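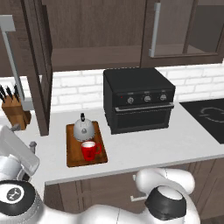

A robot arm at a kitchen counter, inside a computer. The red mug is on the cutting board, in front of the kettle.

Should your school buy a robot?

Let's say your school has been saving up. There have been cake sales and a sponsored walk, and now there is £3,892 in the pot. Somebody has seen an advert for a robot arm that can help in the cookery room, and everybody is very excited.

Good. Now let's be a bit grumpy about it, because being grumpy is how you avoid wasting £3,892.

What does the advert say?

We'll call our robot the Woden. The Woden's advert says it "helps in any kitchen". Read that again slowly. Helps how? Which kitchens? Could it work in yours, where the bin is in the wrong place and the top drawer sticks?

Adverts like big, soft words such as "helps", "smart" and "easy". You can't measure any of those. A better advert would say "picks up a mug and puts it on a shelf, 13 times out of 20". That sounds much less exciting, but at least you know what you are getting, and you can decide whether seven mugs in the wrong place is all right with you. (We don't think it is.)

Is it a real kitchen?

Lots of robot pictures are made on a computer. This is called a simulation, and it works a bit like a video game. The kitchen, the oven and the robot are all drawn by the computer, so people can try out ideas before they spend money on the real thing.

Simulations are useful. If a pretend robot drops a pretend mug, you don't need a dustpan, and you can start again as often as you like. But a pretend kitchen only has in it what people remembered to put there. Did they remember crumbs? Did they remember a wet, slippery worktop, or your little brother running past? If you are shown a robot doing a job, always ask whether it has done the same job in a real room.

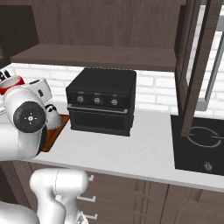
Then there is the question of space. An arm has to stand somewhere, and it needs room to bend and turn. Before you order anything, measure the gap between the worktop and the cupboards above it. Measure how far the arm has to reach, too. A robot that can't get to the corner of the counter is no use if that's where you keep the mugs.

The price that isn't on the price tag

Our pretend shop, Jirnutis, sells the Woden arm for £3,892. Hooray, exactly what we've got! Except that the gripper, the part that holds things, costs another £600. Did the big price at the top of the page mention that? It did not.

Here are more things to ask about before you pay:

Who will fix it if it breaks, and how long will that take?
Does a grown-up need training to use it?
Do you have to pay every year for the computer program?
What keeps people safe while it is moving?
Can you send it back?

Write down the answers. If the shop says "don't worry about that", worry about that.

Try it yourself

Pick one job in your kitchen at home, such as putting the cups away. Ask a grown-up how long it takes, then write a list of every single movement. Open the cupboard. Find the handle of the cup. Turn the cup the right way up. Your list will probably be longer than you expected, and a robot has to manage all of it.

Now look at your list and decide what you would pay for a machine to do that job. Would you still spend the cake sale money?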